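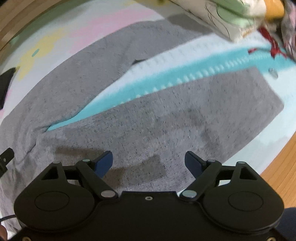 Grey fabric laid out on a pastel mat.

How to fold and store spare bedding so it stays fresh

Posted in: Laundry and Linen
By Ayane Kamata

Spare sheets and blankets take up more room than almost anything else in a small home. We moved to a flat in Nasbridge with one airing cupboard, 70 cm wide, and everything for two beds has to fit in it. I use the method below for sheets, duvet covers, pillowcases and thin blankets. It takes an evening the first time and a few minutes after each wash.

What you need

A clear bed or a large table
A clean, dry cupboard shelf or lidded box
Cotton storage bags, or old pillowcases
Luggage labels and a pencil
A tape measure

Before you start

Take everything out of the cupboard and wipe the shelves with a cloth wrung out in warm water and a drop of washing-up liquid. Leave the door open until the wood is dry. In February I leave it overnight.

Sort the bedding by bed size first, then by type. Hold each sheet up to a window and look for thin patches, usually in the middle where people lie. A sheet that is going thin can be cut down for dust sheets or cleaning cloths. Keep two full sets for each bed and one extra blanket. I had far more than this and gave the rest to the charity shop on Moussa Road, who take single sheets but not pillows. Ring yours first.

Folding a flat sheet

1. Lay the sheet out and smooth it from the middle with your forearm.
2. Fold it in half lengthways, matching the corners.
3. Fold it in half lengthways again. A double sheet is now a long strip.
4. Measure the depth of your shelf and take off 2 cm. Fold the strip over itself to that length.
5. Press the air out with your hands and turn the folded edge to the front.

Folding a fitted sheet

1. Put one hand inside each of two neighbouring corners, with the sheet inside out.
2. Bring your hands together and flip one corner over the other so they nest.
3. Do the same with the other two corners, then nest all four.
4. Lay the sheet down and fold the elasticated edges in to make a rectangle.
5. Fold in thirds, then in thirds again.

The elastic edge never lies perfectly flat. Tuck it inside and move on.

Blankets and throws

Wool and fleece should be rolled loosely. Sharp folds in wool leave a mark that is hard to get out, and moths like the creases. For a blanket measuring 150 cm across, fold it in half once and roll from the short end. Tie it with cotton tape. Elastic bands perish and stick to the fibres.

Making up sets

Put the duvet cover, the bottom sheet and one pillowcase together and slide the lot into the second pillowcase. Write the bed size on a luggage label and tie it to the open end. When a bed needs changing you take out one bundle and leave the others alone.

Heavier covers, such as brushed cotton, can make the bundle too fat for the pillowcase. Store those flat with the label tucked under the top fold.

Keeping it fresh

Do not put bedding away warm from the dryer. Let it cool on the bed for an hour. Leave a gap of a few centimetres between the pile and the back wall, especially on an outside wall. Cedar blocks help against moths, but the scent fades and they need a light rub with sandpaper now and then. If you use lavender bags, keep them off white cotton as the oil can stain.

Put clean sets at the bottom of the pile and take from the top. Twice a year, take everything out and refold it along different lines, or the fabric will wear at the creases.

Comments (2)

Julix
Would this work for a king size? My shelf is only 40 deep.

Ayane Kamata
Yes, fold it lengthways a third time before you measure against the shelf. It makes a thicker pile, so keep it to three sheets high.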